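Prekis Joint Brigade

The Prekis Joint Brigade is a multinational land unit shared by four small armies, and I've been keeping this entry going for a while because the other write-ups I found were so dry I gave up halfway. It's named for the Prekis barracks, where the headquarters sits, and it exists mostly to give its members something ready to send when a crisis comes up and the bigger alliances are still talking.

Origins

The idea came out of a July meeting at Gamovow, where the four defense ministries had really gathered to argue about fuel depots. (The depots got one paragraph in the final text. The brigade got nine pages!) The Gamovow Accord set the target strength at 3,000 troops, with each country keeping its own battalion at home and only the staff living together at Prekis.

I think that last part matters more than people give it credit for. A battalion that trains at home answers to its own parliament, and the accord is careful to say that any one member can hold its people back from a mission. 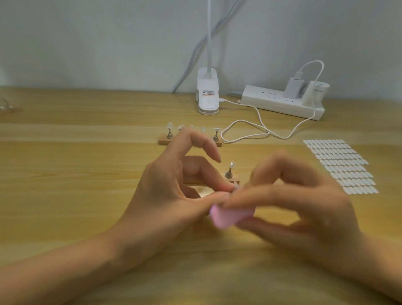
Strength and makeup

On paper the brigade now has 3,243 soldiers, so it went past its target, though you have to read that number with some care. It counts reservists in the engineer company, who can only be called up with thirty days' notice. Take them out along with the medical detachment and the part that can move quickly is closer to 2,000, and that's the figure I'd use if you're comparing it with other joint units.

The headquarters staff is 101 people. English is the working language, and command rotates every two years in alphabetical order by country, a rule I find oddly charming.

Equipment is the sore spot. Three of the four battalions use the same radios and the fourth doesn't, so every exercise starts with a liaison team lugging spare sets across a field. Trucks are worse, and I'll spare you the spare-parts tables. 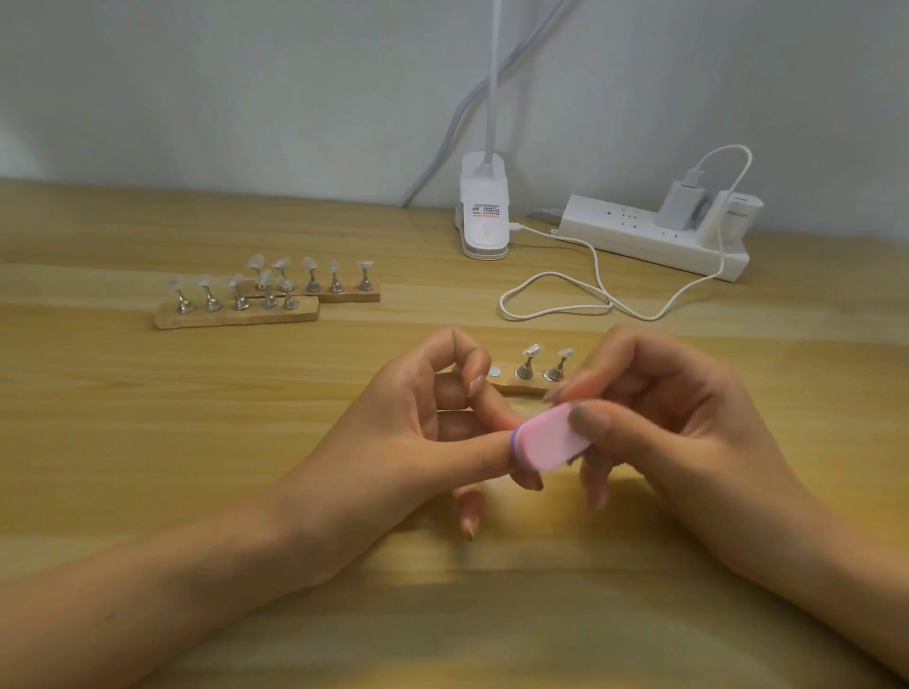 Exercises and deployments

The main yearly exercise is called Skellska, after the training area where it was first held, even though it has moved twice and hasn't been back. It runs for two weeks and usually ends with a river crossing. The brigade has been sent out as a unit only once, to help with flood relief in the Kravets valley, where the engineers put up two temporary bridges and the infantry filled an awful lot of sandbags.

Critics say a flood isn't much of a test for a combat brigade. Supporters answer that the staff moved people and supplies over three borders without waiting on anyone's permission slips, and I lean their way on this, but I'd like to see it done with the heavy vehicles before I get too excited.

Funding

Each member pays for its own battalion, and the headquarters budget is split evenly. The smallest member has asked for a sliding scale more than once and been turned down each time. The question is on the agenda for the next review of the accord.

Last updated 2022-02-09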